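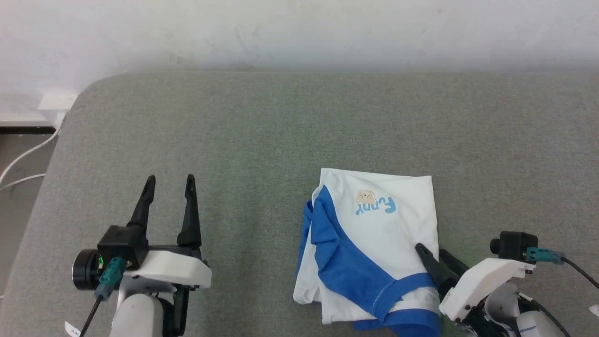
Why does a concert ticket cost more at the last step than at the first? Most of the difference is fees, added by the seller, the hall and sometimes the promoter, and each of them takes a share before the musicians are paid.

By Adomaitis
June

I bought my first ticket in this country for a blues guitar evening at the Pirnari, a hall with a low balcony and very good sound. The page said 56 dollars. When I came to the last step, the total was 76. I went back to the beginning, because I believed I had made a mistake with the language. I had made no mistake. The additional 20 dollars was divided in three lines: a service fee, a facility fee and an order fee. Under each of them was a small question mark, and when I pressed it, I received one sentence which repeated the name of the fee in other words.

Since that evening I have read the small letters. I have also spoken with people who work in halls, in ticket offices and in touring offices, and most of them asked me to leave out their names. They were not hiding a scandal. They work with the same companies every week and would like to continue.

Where the money goes

The service fee is the largest of the three, and many buyers think the ticket company keeps all of it. Usually it keeps a part. When a hall signs with a ticket company, it often gets a payment in advance, and a share of every service fee for the years of the contract. A former box office manager told me that her hall earned more from its share of the fees than from renting the room. The rent was kept low so that tours would come. The fees paid for the heating.

The facility fee is easier to understand. It belongs to the building. At the Pirnari it was 3 dollars a ticket, and a notice in the lobby said it was used for the roof and the seats. I sat in one of these seats for two and a half hours and I have no complaint about it.

The order fee is charged one time for each purchase, no matter how many tickets are in it. In the past it covered the envelope and the stamp. My ticket came to my phone in a few seconds, and I still paid it.

The musician is mostly paid from the number printed on the ticket, the face price. This is one reason the fees stay outside of it. If a hall puts the fees inside the price, the artist's agent will ask for a percentage of the bigger number, and the whole contract must be discussed again. A tour accountant explained this to me with much patience, drawing boxes on the back of a set list. In her opinion the artists are also not innocent. Some of them know very well what the fees are and are glad that somebody else gets the angry letters.

The second seller

There is another kind of page, and I have met it many times. You search for the name of a singer and the name of a theater, and the first result looks like the theater. It has the name of the hall in large letters, a photograph of a stage and a seating map. Only at the bottom, in gray text, does it say that the site has no connection with the hall or the artist.

These are resale sites, or sites that send you to resale sites and receive a commission. The business is legal in many places. What they offer may be a real ticket at a higher price. It may also be a ticket the seller does not have yet and hopes to buy later for less. People in the trade call this a speculative ticket. If the seller does not find one, you get your money back, but you have perhaps already paid for a hotel and a train.

I compared one show on two pages. It was a string band called Pretent, playing in a former bank with standing room only. On the page of the venue the ticket was 26 dollars before fees, and there were plenty left. On the resale page, which came first in my search, the same evening was nearly three times as much, and a red clock was counting down to make me hurry. The red clock started again when I loaded the page again.

The woman at the venue door knows this problem well. Every week, she says, somebody arrives with an expensive paper for a show that never sold out. She lets them in if the code works. When it does not work, she has to be the one who tells them, and they are angry with her — not with the site, which has no face and no door.

Halls that do it differently

Zernard is a small hall beside a river, built for a dance club and used now mostly for jazz and touring songwriters. Three years ago it stopped showing fees separately. The price on the poster is the price you pay, and it is the same on the phone and at the window. I expected to hear that the public was delighted. The booking office told me something more complicated. In the first season the sales went down a little, because the tickets looked more expensive next to those of other halls. In the second season they came back. The staff now spend less time answering letters about fees and more time answering letters about parking.

Zernard also takes tickets back until noon on the day of the show and sells them again at the price of the poster. A few are always returned. If you can live with not knowing until lunch, it is a nice way to see somebody famous.

What I do now

I write the address of the hall myself and do not trust the first search result. I look for the link to tickets on the hall's own page, or on the artist's page, and follow it from there. I go to the last step before I decide if a show is cheap, and I compare only the totals. When I live near enough, I walk to the window. Many box offices charge only the facility fee in person, or no fee, although the hours can be short and are sometimes written only on the door.

If a show is sold out, I ask the hall before I look at resale. Seats that were held for the band's guests or for equipment are often released on the last afternoon — this happened to me twice at the Pirnari, and one time I sat in the second row beside the mixing engineer's parents.

The guitar evening, for which I paid 76 dollars, began late and had a long encore. I kept the receipt with the three lines in the drawer with my tax papers. The Pirnari changes its ticket company in the fall, and the new fees are not published yet. I have asked for them two times by letter.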